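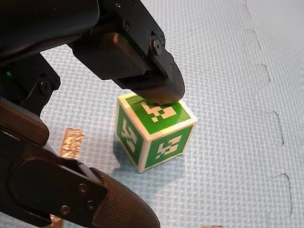
Research | Home and Textiles

3.2 Wear of woven floor mats

The mats were collected in April from 13 rented flats in Trernero. Each mat was cut into two pieces, and one piece was kept in the dark as a control. The other was rubbed for 2000 cycles under a load of 50 newtons, following the method of Tawhiri. As Figure 2 shows, the loss of thickness was largest at the crossing points of the weave. Mats from Skinivia yarn kept their shape better than those from Covitz, but their colour faded sooner. We could not separate the effect of washing, as the tenants did not keep records.

Figure 2. Loss of thickness against number of cycles.

Print this page
E-mail this page

Related items
Faulkner: dyes in household yarn
Ewan Tawhiri: rubbing tests for carpets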